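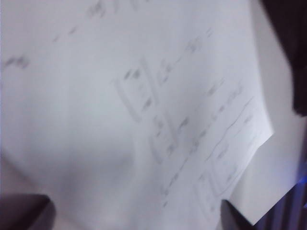
Jodine Sheets: what is in the folder

Loose sheets of paper from one white table, kept because people kept asking where the working had gone. Some carry handwritten mathematics in dark pen. Some have boxes drawn on them with labels inside and beside. I was told this would be a useful collection. I remain to be convinced, but the folder exists and somebody should write down what it holds.

Contents

sheets/ holds 60 scans, one side per file. Backs were skipped unless there was writing on them, and I suspect a few were missed.
typed/ holds 50 typed copies. The missing ones are missing because two of us could not agree on what they said.
notes.txt lists doubtful readings, sheet by sheet.

How the sheets were kept

Flat, in theory. In practice the table also holds a keyboard and a lot of black cable, and paper gets moved to make space. Expect folds. Page order was lost early on and the file numbers mean nothing. If two sheets look like one argument, check the last line of the first before you believe it.

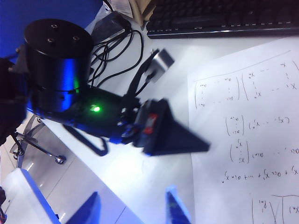 Melahat Taşdemir wrote back that the order could be recovered from the pen alone, as the ink gets thinner toward the end of each long derivation. I tried this on 6 sheets and got it wrong on half of them. She still thinks it works. Her reply is in notes.txt so you can judge for yourself.

Known problems

A 1 and a 7 look the same in much of the Viddale batch. Crossed-out lines were typed as if they counted, then removed, then partly put back. The long pen lines are a mess too: some divide one problem from the next, and some are just where a pen ran across the page. We typed all of them as dividers. Don't trust that.

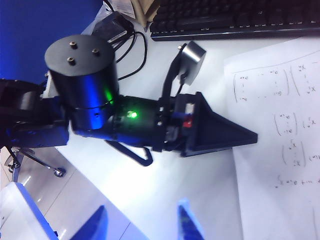
Nermin Karakaya
Folder maintainer, Jodine Sheets

Please don't use the typed copies to check anyone's math. They have been proofread once, in October, by the person who typed them. Go to the scan.

Corrections are welcome if they name the file and the line. "Looks off" will be closed.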